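The Middle Compartment

Pletthorpe, September

The house in Pletthorpe was sold for more than she had expected, and the buyers wanted to be in before the end of September. That left her four days to empty her mother's kitchen. Her brother had taken the furniture he wanted and driven back to Antal with it. The drawers were hers to deal with.

She started at seven in the morning with a roll of trash bags and a radio. By noon she had filled nine bags and thrown out a waffle iron, two toasters and every plastic lid that did not fit anything. Then she drove back to her own apartment with one box on the passenger seat.

The box held what she had decided to keep. It was not much. She spread the black cloth over the table, the one her mother used when there were guests and red wine, and set a few things out on it to see what she had.

The caddy was a Fliro. Her mother had ordered it from a catalog and then complained about it for years, because it had three compartments and she said a person only needed two. The spatula, the brush and the whisk had always gone in the left one. She put them there again without thinking. The wooden spoon she left lying on the cloth. 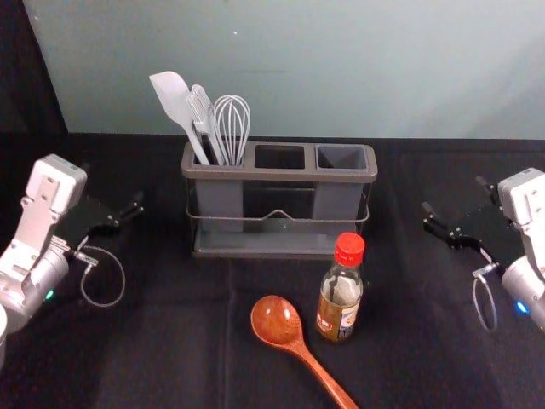 The Spoon

Her mother had stirred everything with that spoon. Soup, jam, paint once. When they were children it had its own hook by the stove, and neither of them was allowed to use it for digging.

She called her brother that evening. He was eating and did not stop.

"Did you want the spoon?" she asked.

"Which spoon?"

"The red one. The wooden one."

He chewed for a while. "I thought you'd want it," he said.

"I'm asking if you do."

"What would I do with it?"

"Stir things," she said.

He laughed, and then he told her about the sideboard, which did not fit up his stairs and was standing in the garage under a sheet. The bus from Antal took over 4 hours, he said, or he would come and help her with the rest. She said there wasn't much rest. Both of these things were partly true.

After they hung up she opened the notebook that had been at the bottom of the box. Her mother had written down what she spent at the market in Flostumen, every month, in pencil. 363 one month, 1,713 the next, the month of the wedding. There were no names beside the numbers and hardly any words. On the last page it said "vinegar, not the cheap one" and nothing else.

She looked at the bottle with the red cap. She did not know if it was the cheap one. She was not even sure it was vinegar – her mother refilled things. She could have opened it and smelled it, but she went to bed.

The Table

She made coffee the next morning and sat down across from the caddy. She would have to go back to the house and do the cupboard under the sink, and after that there was only the attic.

The middle compartment bothered her. She tried to remember ever seeing anything in it and could not. The one on the right used to hold the ladle, and her brother had the ladle now. He had not asked about it either, he had just put it in his coat pocket with the handle sticking out.

She decided she would mail him the spoon. He could hang it up or not. 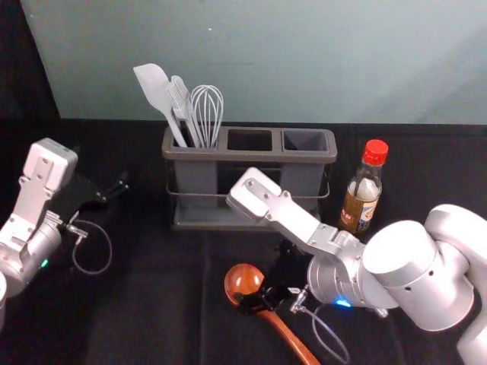

The caddy and the bottle with the red cap, on her mother's black cloth.

She found an envelope that was too short, and then a longer one. She wrote his address on it and stood there holding it. Then she rinsed her cup, picked up the car keys and went to do the cupboard.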